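Kusetti hand-held gripper kit: setup and care notes

Maintained by Usha Kandasamy and Ji-hoon Heo, Pristgate. Last revised 24/01/2019.

Welcome to the kit! These notes cover one complete set: two hand-held grippers, two marker cubes, the backpack and the cabling. We love this little machine, and it stays lovely if you give it five minutes before every session.

Before you start

Check the pads first. They sit inside the V-shaped notch and pick up lint from tablecloths faster than you'd think. Wipe them with a damp cloth (no alcohol, it makes the texture go shiny) and let them dry open.

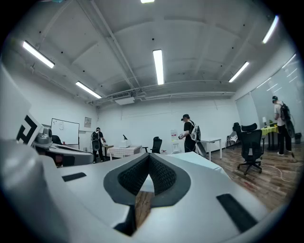 Pads get swapped after 700 logged grasps or when a corner lifts, whichever comes first. Spares are in the Salian drawer. Press the new one in from the tip backward and squeeze the jaws shut for a slow count of 31. Anil D'Souza worked out that number by trial and error, and it really does hold!

Marker cubes

Each cube has to be snug on its mount. Wiggle it; if you feel play, tighten the lower screw a quarter turn and run the Dastero check again. Keep fingers off the black squares, and don't tape over a scratched face. Print a new one (matte paper, 300 dpi, scaling off).

Cables

Backpack on first, then cables, then grippers. Leave enough slack to reach the far edge of your table while sitting or standing. Run the loose length along the floor behind you and plug in at the nearest power strip.

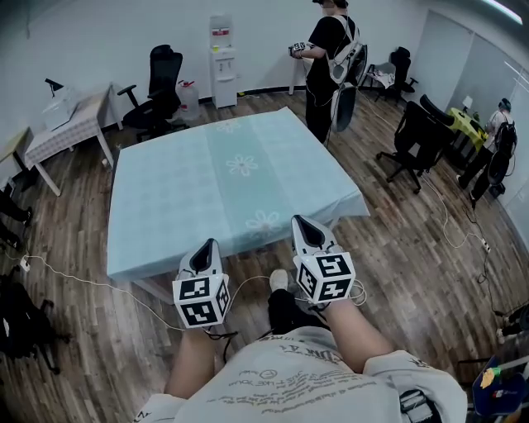
If a gripper drops out mid-session, put it down, reseat the plug at the backpack end and wait for the light to go steady. Danish Dogar found that most dropouts since December came from that one plug, so try it before you open the housing.

Known issues

- Left jaw slow to reopen: clean the slide, no oil.
- Check fails on one cube face only: reprint that face.
- Anything else: write to Narayanan Mathew with the log attached.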